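**white top on the work table, keep or paint?**

**porkumham84:** Moving the craft table into the spare room in June. White top, light wood base. Wife wants the wood edges painted white too. I say leave it. Thoughts?
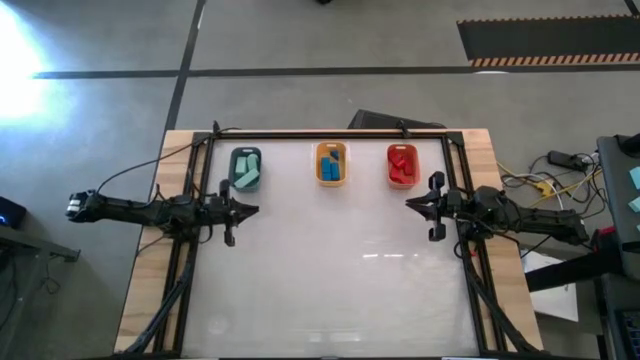 Budget is tiny btw, one can of Irix satin and thats it.

**pringle_14:** leave the wood. paint on edges chips where your arms rub, mine went in 3 months

**collunthorpe:** Disagree. Sand first, two thin coats, fine for years. Bare wood gets grubby

**pringle_14:** sanded mine. still chipped. wax it

**porkumham84:** So wax then? Or niether lol

**collunthorpe:** Test a spot underneath, wait 15 days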